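Kivstead Robotics Help Desk
Ticket: Arm loses table marker, then stops short of the pick position
Status: Open, workaround in place
Site: Skonville, bench 6
Raised by: Jocelyn Navarro
Category: Vision / wrist camera

Opening note

Hello all! Lovely fault to chase, this one. Since we moved the bench, the arm goes to its look position, searches for the table marker and gives up with "reference not found". Press retry and it often finds it first time, then carries on as if nothing had happened. On the bad runs it stops well short of the pick and waits with the amber light on. It hasn't hit anything and the stop behaves properly every time.

Already tried: restart of the controller, new camera cable, wiped the lens. No change.

Reply from Hegarty support

Thanks for such a clear write-up. Could you run the search over and over from the same look position, no picking, and send us the log? Please keep the gripper empty and the speed at 20 per cent while you do it. Also tell us whether anything changed with the lighting when the bench moved.

Jocelyn Navarro, 10.40 am

Ran it 23 times and got 6 failures. Really pleased with that, as I was dreading one of those faults that hides as soon as you look for it!

Lighting has changed, yes. The bench used to face the other way and the light now comes in from the side. I pulled the blind down and did a second batch, and every search worked. Blind up again, and the failures came back within a few tries. Exposure was on auto the whole time, and in the log the value jumps about just before each failed search.

Reply from Hegarty support

Brilliant, the blind test helps a lot. Two things to try, one at a time please:

1. Turn off auto exposure and set a fixed value with the blind up.
2. Shift the look position a little so the marker is nearer the middle of the camera view, then teach the reference again.

Don't loosen the match threshold. It would hide the fault, and a wrong match could send the arm somewhere you don't want it.

Jocelyn Navarro, 2.15 pm

Fixed exposure is in, and what a difference. One failure in the whole afternoon batch, and that was with the sun full on the bench. Haven't touched the look position yet, will do that next and keep the two results separate.

I've asked Burkville for a matt marker plate in case we still need it. Blind stays down for normal running until this is closed, and I've stuck a note on the pendant so the late shift knows. Wrist camera view attached. 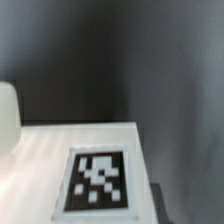 Attachment 1: wrist camera, marker on the white tabletop, glare to the left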